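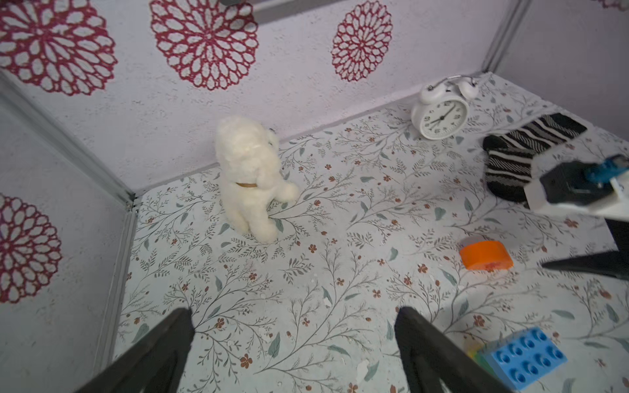 Rilden 双臂套装用了一个夏天之后:它能帮我收玩具吗?

作者:Daiane Paiva | 2021年3月22日

打印本文 | 用电子邮件发送

先说我为什么会买这个东西。我家地上永远有积木,光脚踩过的人都懂!去年8月 Talavera 那家店做活动,Rilden 的桌面机械臂单支881欧,两支一套1,462欧,我在店里转了两圈,还是把一套扛回家了。朋友 Yeshi Ejigu 说这钱够请人来打扫好久,我嘴上不承认,心里觉得她说得挺对。

装起来比我想的顺。底座拧紧,线接好,软件装上,一个下午就能让手臂动起来(说明书里夹爪校准那一页写得像天书,我最后是看论坛 Eusebio Ortuño 的帖子才弄明白的)。两支手臂可以各干各的,也可以配合,不过配合那个模式我到现在还没完全信任它,两只爪子凑得太近的时候我会忍不住伸手去按急停。

手腕上的小摄像头是我最喜欢的部分。你能从爪子的角度看东西,一只普通袜子在它眼里大得像条鱼。对焦一般,近处的东西容易糊,颜色倒还准。
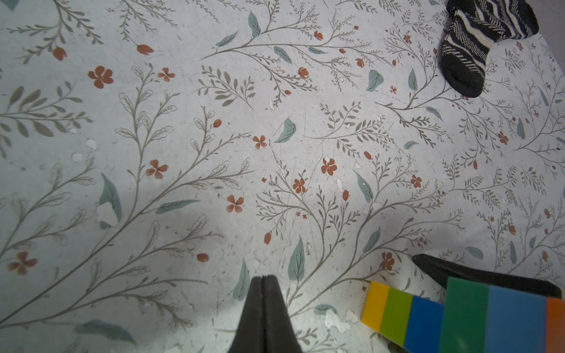
夹爪合拢时的手腕视角,右上角是黑白条纹袜子。

袜子,唉,袜子!软的东西就是难。平铺着的时候,爪尖常常从布面上滑过去,什么也没捏到;揉成一团反而好抓,可是一提起来就往下垂,放进盒子里总有半截搭在外面。我试过换慢速,试过把力度调高,成功率时好时坏,全看袜子当天的心情。想让它叠衣服的朋友,先把这个念头放一放吧。

硬的、方的就完全是另一回事。大颗粒积木简直是给它量身定做的,两边一夹,稳稳当当,小块的也行。我一般让它先收积木,因为看它干这个最解压,我儿子也爱看,常常收完又倒出来让它再收一遍(这算不算省力,我就不评论了)。

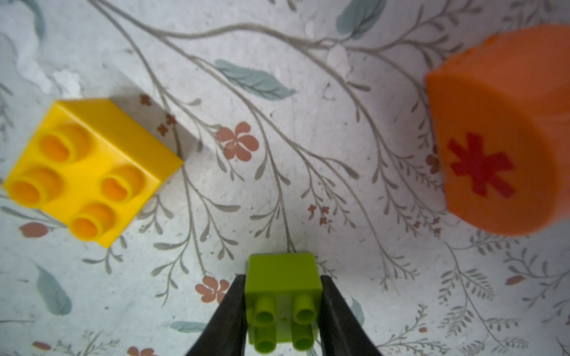

软硬混在一起怎么样

真实的地板可不会只有积木。毛绒玩具介于两者之间:夹身子容易陷进毛里,夹住了也不太敢相信它夹住了。双铃闹钟更让人提心吊胆,外形圆,铃铛和提手又凸出来,爪子从哪边下手都别扭。官方写的负载上限是900克,重量我倒没担心过,问题全在形状上。

还有一点,每样东西都得先教。换一块地垫、挪一下盒子,多半又要重新示范。我同事 Arlindo Damasceno 在车间里用 Britard 的旧型号分拣零件,他说那边也一样,零件摆得整齐就飞快,混着倒进来就得有人在旁边盯着。所以家里和车间的差别没有我以为的那么大,都是卡在“乱”这个字上。
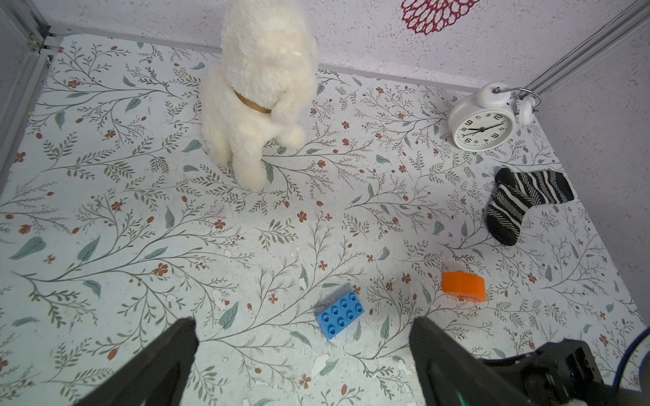
毛绒小狗、闹钟、袜子和积木,都在一块碎花地面上。

速度嘛,慢。我两分钟能收完的东西,它要磨蹭到我喝完一杯咖啡。噪音还行,隔壁房间有人睡觉也不碍事。软件更新过几次,界面好看了,示范功能还是要点太多下。夹爪头的橡胶垫我换过一副,Trarnar 的通用件能装上,比原厂便宜,手感稍微硬一点。

要不要买?喜欢折腾的人,家里又正好积木成灾,我觉得会玩得很开心。指望下班回家地板已经干净了的,现在还早,再等几代吧。我给6分(满分10分),其中有一分纯粹是给那个手腕摄像头的。下个月打算试试让它把餐具放回抽屉,勺子我挺有信心,叉子没有。

打印本文 | 用电子邮件发送

搜索本站 输入关键词 搜索

相关文章
Britard 桌面吸尘器:小是小,劲儿不小
Trarnar 替换夹爪垫三款对比
Booker Lyons:我把擦窗机器人退了货
洗碗机、扫地机、机械臂,先买哪个?
儿童房收纳盒选购笔记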